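Chapter 7
What Is on the Table? Snacks, Servings and the Stories We Tell About Them

Most advice about eating well at work starts with a list of foods. This chapter starts with a tabletop, and with some doubt about whether the lists have ever done much good.

You will have met the usual claims. An apple in the afternoon wakes you up better than coffee. Everyone needs 2,000 millilitres of water a day. Put fruit where people can see it and they will eat it. Each of these is repeated in staff newsletters, on lunchroom posters and, it must be said, in earlier textbooks. Some have a bit of truth in them. Few come with any account of who was studied, for how long, or what they were eating before.

Take the water figure. It is a round number, and round numbers ought to make you suspicious. Does it include tea? Does it include the water in a bowl of soup, or in the apple itself? A bricklayer in January and a bookkeeper in July can hardly need the same amount. When the Furncombe workplace survey asked people to write down what they drank, the average came out at 1,550 millilitres, and the report called this "a shortfall". A shortfall from what? The report did not say, and it left out anything eaten with a spoon.

The Lovau lunchroom trial has a different problem. Fruit was set out beside the drinks, and 73 people filled in a form at the end. The forms said they had eaten more fruit. But what people say they ate and what they ate are two different things, and a form handed out by the same office that bought the apples is not a neutral one. Keep this in mind when you look at any small, tidy arrangement of food and drink.
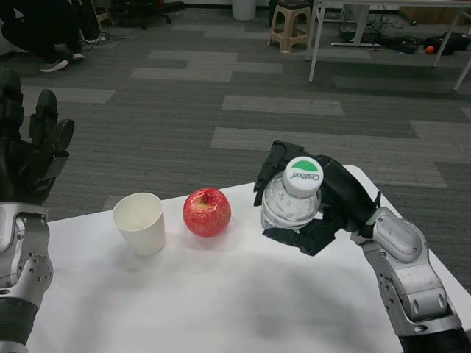
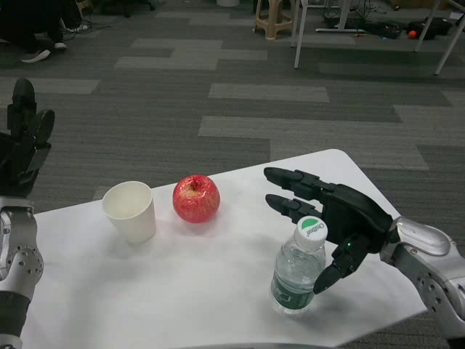

Figures 7.1 and 7.2. A paper cup, a red apple and a bottle of water on a white table.

How many servings would you write down for Figure 7.2? One piece of fruit, certainly. The water is harder. The bottle is partly filled, so its full volume is the wrong number to use, yet that is the number most food diaries would record. Then there is the cup. It is empty, and an empty cup tells you nothing about whether anybody drank from it. A recorder who likes a neat answer will count it anyway.

The Baek method, which we use in the first half of this chapter, deals with this by asking for two columns: what was there, and what was consumed. It is slow and people complain about it. The Kernis method, covered in the second half, uses a single column and a standard serving for each item. It is quicker, more widely used, and in our view too generous to itself. You should work through both before deciding.

Before you read on
Write down everything you drank yesterday, with amounts. Mark each amount you measured and each one you guessed. Keep the page, as you will need it in Section 7.3.

Key terms
serving, portion, food diary, self-report, recall error

7.1 Where serving sizes come from
A serving is a unit somebody chose. It is easy to forget this when the unit is printed on a label in grams or millilitres, with every appearance of having been discovered in a laboratory.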